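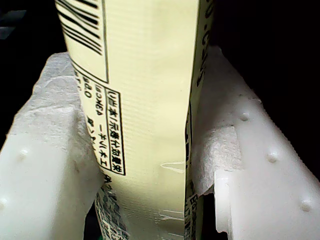

**Figure 1.** Package held upright between the two padded fingers. The barcode and part of the nutrition panel, printed in Japanese, face the camera.

### 4.2 Finger padding

The gripper was assembled at the Halim shared workshop by two of the authors (Ogunleye and Işık), using the hand tools and printers open to all members. The white fingers were left in their original shape. Changes were limited to the gripping faces, where each finger received a wrapping that passes over the tip and down the inner side. The wrapping was applied by hand and its surface is wrinkled. A smooth covering was tried in December of the previous year and set aside, as glossy wrappers tended to slide against it when the arm changed direction.

Thin plastic packages were chosen as the main test items. They are light, they crease under small loads, and their printed labels give a simple way of checking which way an item is facing. In Figure 1 the package is slightly pinched in its lower half, where the fingers press on it. This amount of creasing was accepted for the whole of the study. A grasp was recorded as failed if the package split, fell or turned far enough that its barcode could no longer be read.

The test set held 20 packaged items, bought from ordinary grocery shelves and replaced when their wrappers became worn. Each item was presented upright at the pickup position, then lifted, held and returned. In total, 161 grasps were attempted with the padded fingers. The closing command was the same for every item, and no force sensor was fitted.

Before each block of trials the fingers were brought together with nothing between them. This closed position served as the zero point for finger travel.

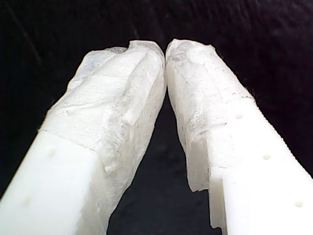 The zero point had to be taken with the wrapping in place, as the added layers change the distance at which the tips meet. Early trials used a value measured on bare fingers. The controller then reported a small object in the grip when there was none, and those trials were removed from the results. The corrected routine, written by Bùi, closes the fingers slowly, stores the reading and opens them again before the first item is presented.

Wear was the main practical limit. The wrapping tears at its lower edge first – well away from the tips – and a torn edge was not treated as grounds for replacement unless it reached the contact area. Sheehan inspected both fingers between blocks and kept the workshop log. The padding was renewed 4 times over the study, and the zero point was taken again after each renewal.

Other groups building a similar gripper at home should expect some variation between one wrapping and the next. We did not measure its thickness, and the results in Section 5 are therefore reported separately for each set of padding.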